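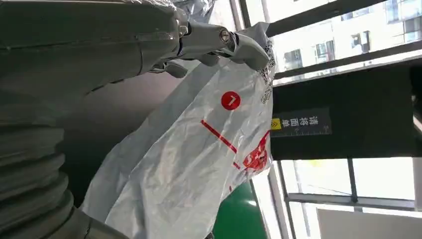 Figure 1. White plastic courier bag with red printed markings.

Last updated: October

Kerkusside Certificate in Parcel Operations
Unit notes: Flexible packaging at the sorting bench

These notes accompany the practical session held at the Herkside training depot. Students are expected to have read the Grudard handling guide before attending.

Flexible packaging includes courier bags, carry bags, film wrap and any other item that does not hold its own shape. Because the printed face moves with the contents, a label may lie across a fold and fail to scan. Smooth the label area by hand before presenting it to the reader. Do not stretch the film, as this distorts the code.
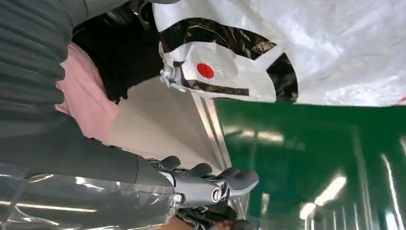 Closures should be examined before an item is moved. Tape, adhesive strips and ties each fail in a different way, and the assessor will ask students to name the type of closure on each item. A twisted, knotted tie, such as the one on the white bag with the black curving stripes, is recorded as "tied" on the Teshome sheet and is left as found. Items are never reopened to improve a closure.

Bags are then sorted by colour and by weight class. The light class ends at 200 grams and the medium class at 600 grams – anything heavier goes to the lower shelf.

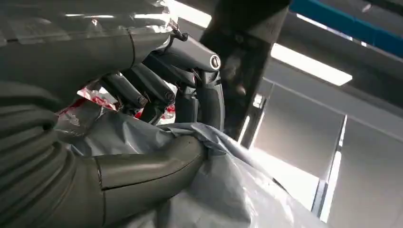 Thin grey bags are recorded separately from white ones, even where the weight class is the same. The practical exercise consists of 73 items, and students have 20 minutes to complete it. Unfinished sheets are to be handed in with the remainder.

Shares: 6 | Comments: 2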